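Open day at Zerkamer – the block-pushing bench, reviewed

September 15, 2020

Quick one as I'm typing on the train and the battery's going. Went out to the Zerkamer open day for the Troltach bench arm, which is the one they're pitching at high schools and small labs. I teach grade nine tech so I'm pretty much the target.

Parking: bad. Signs: none. Coffee was fine.

The demo. Arm comes down with a plain rod on the end, no fingers, and it shoves coloured blocks where you tell it. Thulani Ngcobo ran our session and took requests from the floor, which I liked. Thirty minutes per group and they stuck to it. Someone asked for all the blues together and it got there in the end, after a long detour round a corner. Slow. Slower than the brochure makes out. My kids would be chanting by the halfway mark.

Good stuff first. It's quiet. You can talk over it at normal volume, and I've sat through demos where you couldn't. The rod is a great choice for teaching – you can see exactly what touches what, and a kid can work out why a push went sideways. Stop button is big and where you'd want it. Wilma Tennant showed us the swap from rod to gripper, 2 screws, done before I'd found my pen.
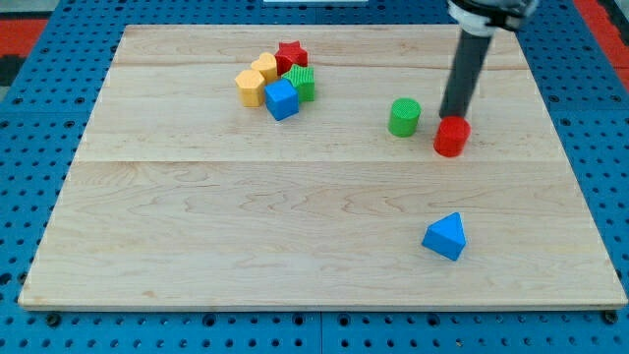 Wilma Tennant's colleague got the credit line, I get the byline: Busisiwe Maluleke

Board is wood on a blue pegboard base and I'd take that setup over a moulded tray any day. You can bolt things where you like. Blocks are chunky, solid colours, stars and hexagons and so on. The cylinders were the fun ones to watch, the star was a pain, it kept turning on its points insted of sliding.

Not so good. The software wants its own laptop. Manual is 400 pages and the index is useless, I looked up "reset" and got nothing. Spare rods are sold only through Pretorius, and they coudn't give me a price on the day.

Would I buy one? One between two classes, maybe, if they sort the manual. Wouldn't buy a full set. Ask for a loan unit first – they do 30 days, form's at the front desk.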